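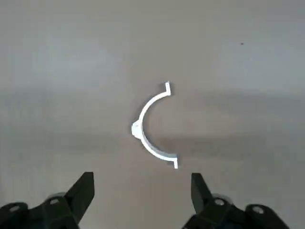

Griltby Equipment Notes, page 11

Small, curved parts are a joy to teach with the Griltby wrist kit! The camera rides right behind the two black fingers, so every example keeps the fingertips and the part in one view — a white half ring with its two lips and little side nub stands out nicely on plain gray.

The kit comes with 2 finger sets, a gray work mat and the Cumon recorder. Guide the arm by hand, press save, turn the part a bit, go again. Ishbel Dunbar gathered 373 examples of one clamp-shaped part on a Saturday and still wanted more.

We like starting with the fingers wide open and the part at a new angle each time. Bad tries are worth keeping too, just tag them.

Fits the Zou arm. Spare fingertips ship from Venevholm in June. For mounting questions, ask for Jörg Brandes.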